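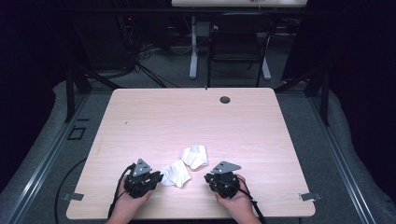 The capsules came in a brown glass jar with a cork in it, and Tharushi Miah distrusted the cork straight away. You couldn't get a childproof cap on a thing like that. You couldn't get a tamper seal on it either, and she ran a health food shop on the main street of Jundusbridge, where people's kids picked things up.

"It's a natural cork," said Hugo Hervieu.

"As opposed to what?"

He smiled as if she'd said something supportive. He had driven down from the city with a folding banner and a box of samples, and he'd already put the banner up beside the lentils. KIRNAR, it said. THE ROOT THAT REMEMBERS.

"Remembers what?" she said.

"Balance."

She turned the jar over. Sixty capsules, mountain kirnar root, ethically gathered by hand. Under that was a little drawing of a mountain. She'd been selling vitamins for a good part of her life and had seen that mountain on green tea, magnesium, a foot cream and a brand of protein powder that gave half the football club the runs.

"Which mountain?"

"Sorry?"

"It's gathered on a mountain. Which one?"

Hugo looked in his folder. He had a very good folder, with tabs. "It's a range," he said.

Lev Hrynyshyn was at the counter by then with his linseed, pretending to look for coins. Lev had taught chemistry at the high school until his hips went, and he came in most mornings at ten past nine for something he could have bought in bulk once a month.

"What's it do?" said Lev.

"Traditionally," said Hugo, "it's been used to support vitality."

"What's it do, though?"

"It supports the body's own processes."

"Mine are going fine without it," Lev said. "Well. Some of them."

Hugo gave him a sample sachet and a leaflet. The leaflet said that in a study, 8 out of 10 users had reported feeling more like themselves. Lev read it through, front and back, holding it out at arm's length, and then put it down on top of the carob bars.

"Who'd they feel like before?" he said.

Tharushi laughed, which she regretted, as Hugo took it for a softening. He leaned in. The company was called Jundix, he said, and it was about to go national. There'd be a television spot in March. The stockists who came on early would get their names on the website and a better margin, and he wrote the margin on the back of his card and slid it across to her, face down, like a man in a film buying a racehorse.

She looked at it. It was a very good margin. The cool room compressor had been making a noise since winter, and the man who'd looked at it had quoted her $1189 and sucked his teeth in a way that suggested he might quote more.

"Leave me a jar," she said. "I'll think."

"I can leave you a case."

"A jar."

He left her a case.

That night she rang Mudassar Rind, who had been at uni with her cousin and now did something with plants at the herbarium. He was eating. She could hear the fork.

"Kirnar," he said. "Spell it."

She spelled it.

"No."

"No what?"

"There's nothing called that. What's the Latin?"

She got her reading glasses and went along the label with her thumbnail. There was a proprietary blend. There was rice flour, and a vegetable capsule shell, and Roman chamomile, powdered, which was in brackets after the blend as though it had wandered in from another jar.

"Roman chamomile," said Mudassar. "Well, that's a plant, I'll give him that. My nan had it in her lawn."

"On a mountain?"

"In Dandenong."

She opened one over a saucer. The powder was a pale dusty yellow and it smelled of the tea her mother used to make when someone had died. She wet a finger and tasted it. Rice, mostly. She sat at the kitchen table for a while waiting to feel more like herself, and then did the BAS.

In the morning a woman she didn't know came in asking for the root that remembers. She'd seen the banner through the window. She was fifty or so, in a nurse's lanyard, grey in the face from a night shift, and she said she hadn't slept properly since her husband moved out, and did Tharushi think it would help?

The jar was on the counter between them. The recommended price was $51, and Hugo had already stuck the stickers on.

"Do you drink coffee?" said Tharushi.

"God, yes. All night."

"I'd have a look at that first. And see your doctor, if it keeps up." She went and got a packet of chamomile tea from the bottom shelf, the home brand, with a cup and saucer on the front. "This is nice. It's hot and it gives you something to do before bed. I don't say more than that for it."

The woman paid for it with change out of her car. At the door she looked back at the banner.

"So is that one no good?"

"I couldn't tell you," said Tharushi.

Asger Bech, who had the bakery next door, helped her carry the case to the post office. He wanted to know whether she'd kept a jar back. His knees were bad. He'd read something.

"Where did you read it?"

"On your banner."

She told him to get off his feet more, and he said that was all very well for people who didn't have ovens. They stood in the queue. Hugo rang while they were waiting and she let it go, and then he rang again, and the third time she picked up and told him the case was on its way back.

"Can I ask what your concern was?" he said. He sounded hurt, and quite young.

"Which mountain, Hugo?"

There was a rustling. He was going through the tabs. She held the phone against her shoulder and pushed the case forward with her foot, and behind her in the street she could hear the compressor, or thought she could.

14 shares | 6 comments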